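Search tips...
Go

Protecting a Gloss Tabletop Under Bowls

A gloss finish on wood shows ring marks and fine scratches sooner than a matte one. Most of the damage comes from the unglazed foot of a bowl being dragged a short distance. A mat under the bowls prevents it, provided the mat is kept clean underneath.

Choose a textured mat with a finished edge. A stitched rim holds its shape longer than a cut one and keeps small items from rolling off. Measure the bowls side by side before buying: two wide bowls need more room than expected, and a foot half on the rim will rock.

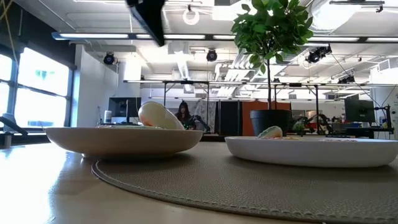 Two white bowls on a round gray mat, glossy wood table.

Sort by size when the bowls hold decorative eggs or other small display pieces. Large pieces go in the deeper bowl, small ones in the flat one, where they can be picked out without tipping anything.

Maintenance:

Lift the bowls to move them. Do not slide.
Shake the mat out every 8 days and wipe the table beneath with a barely damp cloth -- grit trapped under a mat cuts the finish.
Brush crumbs out of the bowls with a dry pastry brush before washing.
Let the mat dry flat for two hours before it goes back.

Check the surface at a low angle against window light. Scratches and haze show up in the reflection well before they are visible from above.

We use cookies to remember your settings. Accept | Manage

Contact | © Aldale Household Notes | Back to top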